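Desk feng shui

Desk feng shui is the practice of arranging a desk, and the things on it, in the belief that their positions affect the luck, health or income of the person who sits there. It is a recent offshoot of feng shui, the much older Chinese tradition of siting graves, houses and towns. Most of what is sold under the name is aimed at office workers and people who work from home, and most of its rules cannot be traced to any early source. No controlled study is known to support its claims.

Background

Traditional feng shui dealt with land. Its writers were interested in hills, water, wind and the direction a building faced, and some of the resulting advice was sensible on ordinary grounds: a house with its back to a hill and its front to the sun will be less draughty in much of northern China. The furniture of a single room received far less attention, and an office desk with drawers and a chair on castors received none.

Promoters often give the desk version a long pedigree. The date 1192 turns up in several popular handbooks as the year in which the "rules of the writing table" were set down. None of the handbooks names the text, quotes it or says where a copy is kept. Until somebody does, the date should be treated as a sales claim.

Main rules

The best known rule is the "command position". The sitter should be able to see the door without being directly in line with it, and should have a solid wall behind. Many people do prefer to sit this way, and dislike being approached from the back. That preference needs no unseen energy to account for it, and it says nothing about promotion or wages.

A second group of rules divides the desktop into nine squares, using a grid called the bagua. Each square is given a subject, such as wealth, fame or family. Schools disagree about how the grid should be laid down. Some line it up with the compass, others with the front edge of the desk, so that the "wealth corner" of one system may be the "travel corner" of another. Followers of both report good results, which is hard to square with either being correct.

The third group concerns objects. Plants, coins, small fountains, crystals and printed lucky phrases are all recommended, while cactus spines, broken pens and dried flowers are warned against. Advice on materials is just as mixed. Wood is said to bring growth, glass to let money "fall through", and metal to sharpen the mind or to chill it, according to the author.

Lucky cards and sayings

Short phrases of good wishes, usually in red, are a common part of Chinese domestic and festive life, above all at the New Year, which often falls in late January. They are greetings and decorations. A family that hangs one up is generally not making a claim about physics, any more than an English family does with a Christmas card. Phrases built on characters for peace, safety and joy are among the most usual, and cartoon animals are now at least as popular as the older gods and children.

Desk feng shui turns these greetings into equipment. Sellers state which way a card must face, how far it must stand from the telephone and when its "charge" has run out, at which point another has to be bought.

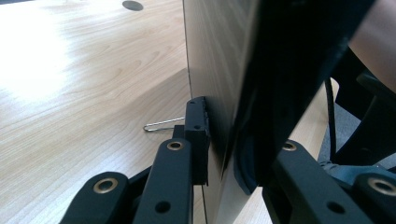

Light wood-grain surfaces: a desk beside an upright panel, and (second picture) a table with a folding panda card.

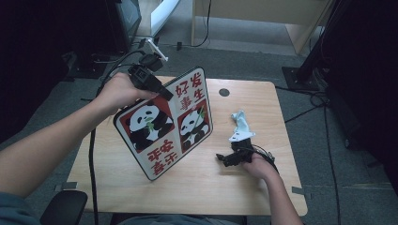

The question of orientation shows how loosely the rules are held. The character for good fortune is sometimes hung upside down on purpose, as a pun, because the word for "upside down" sounds like the word for "arrived". Several handbooks have taken this joke for a law and extended it to any lucky word at all. Others forbid it in every case.

Commercial forms

Desk feng shui is sold as books, courses, home visits and boxed kits. The Norance kit contains a paper grid, a compass and nine coloured discs, and costs 129 pounds. Its instructions allow 30 days for a change to be felt and advise repeating the whole layout if nothing happens. Estum offers a remote reading from a photograph of the customer's desk. Its terms, last revised on 15/10/2020, describe the service as entertainment, a word that does not appear in its advertising.

The only figures put forward by the trade come from Sosten, a training firm, which asked 300 past customers whether they felt more in control at work. Most said yes. There was no comparison group, the customers had all paid, and they had all just tidied their desks. Bai, a rival school, rejects the survey on the grounds that the grid was laid the wrong way round.

Criticism

The usual objection is that any benefit can be explained by clearing up, moving the chair or simply expecting to feel better. Supporters reply that the reason does not matter if the customer is pleased. This may hold for a pot plant. It is harder to defend when a customer is told that illness or debt comes from a badly placed lamp and can be cured by a second visit, charged at the full rate.

See also: Bagua; Cold reading; Ergonomics; Placebo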